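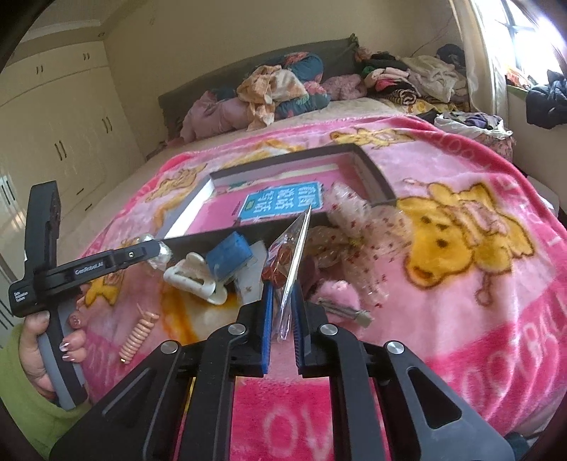
How long can I keep sourdough starter in the fridge without feeding it? Mine's been in there 17 days and there's gray liquid on top.
Posted by Eftychia Drakos, November

Sorin Dinu
Two or three weeks is fine, so you're good! Pour off the liquid (or stir it in if you like it sour), keep a spoonful and feed that flour and water. Mine once went 10 weeks while I was in Follville.

Aušra Dambrauskienė
I'd toss it if you see pink or fuzz. Gray is okay.

Comments

Michalis S.: do you feed it cold?
Sorin Dinu: Yep, straight from the fridge.
Areti V.: mine took 3 feedings to perk up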